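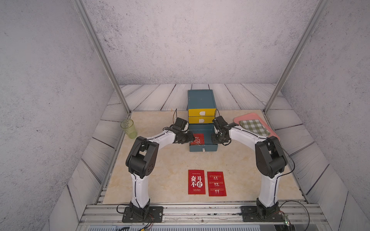 4.2 Does a bottom drawer count as put away?

Earlier work on household tidying treats a drawer as a finished state. An item goes in, the drawer is scored as tidy, and the analysis moves on. We doubt this. In the Usley home diaries, 606 entries mention paper goods such as cards, envelopes and letters, and only 56 of them say where the item was later found. The claim that small drawers "hold" paper therefore rests on very little.

Red gift envelopes are a hard case for the usual scheme. Macaraeg and Villanueva sort them with stationery, which seems wrong to us. An envelope with large white characters across its face is made to be looked at, and people in the diaries often left theirs out for weeks. Whether that is clutter or display depends on who is asked. Two coders, working apart, disagreed on 12 entries of this kind, and we see no good way to settle them after the fact.

Stiffness matters too, though it is rarely recorded. Figure 2 has a red printed piece held upright and seen nearly edge-on, with a narrow white edge along one side. Something that keeps its shape like this can be filed standing up. A limp sheet cannot, and a code that reads only "paper, flat" loses the difference.

Figure 2. Red printed item with white characters, held upright over a marbled surface.

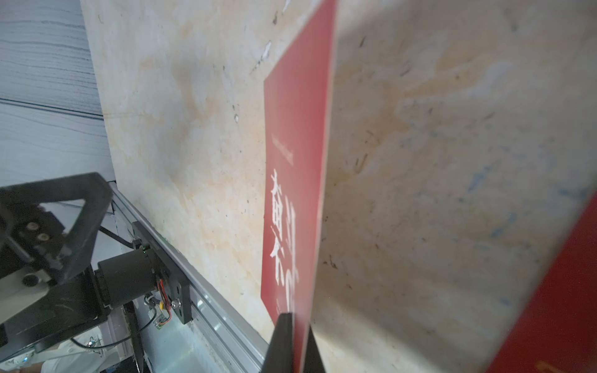 4.3 Labels on drawer fronts

Asante argues that a label makes people return things to the same drawer. The evidence is thin. Her households chose their own labels, and tidy people may simply label more. We kept the label field in our coding sheet but drew no conclusions from it.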